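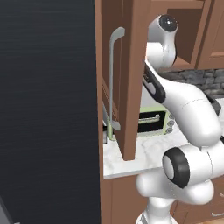 I have been teleoperating a robot arm in simulation most evenings since January, and the task I keep going back to is the cabinet door. The kitchen comes from a scene pack called Hedgate. The control software is Sandard, which runs on my old desktop without much complaint.

The setup is simple. I hold a controller in my right hand, the arm follows it, and the program writes down every joint position while I work. When I finish a run I press one key to keep it or another to throw it away. The kept runs go into training later.

Doors are harder to demonstrate than picking things up. With a mug you can come in from almost any direction. A door moves on an arc, and if my hand moves in a straight line the grip slides along the handle or the arm locks up. My first runs were full of little stops where I was working out which way to pull next. A policy trained on those learned the stops too, and it would sit there in the middle of the motion doing nothing.

Two changes helped. I slowed the arm to half speed, and I started moving the viewpoint before a run instead of during it. A big door or panel close to the view can hide the far end of the arm completely, and then I am steering by guesswork. I still get this wrong when I am in a hurry.

I have 480 runs saved. Sorting them took two evenings, mostly because I had mixed in attempts from an older version of the kitchen with the counter at a different height. Those are in their own folder now – I should have done that at the start.

I also tried Unden, which lets you drag the arm by its links with the mouse. It is fine for setting a starting pose. For a full demonstration I found it too jerky, and the recordings needed a lot of smoothing before they were any use.

Next is closing the door from a half-open start. I have the reset script written but have not recorded anything with it yet.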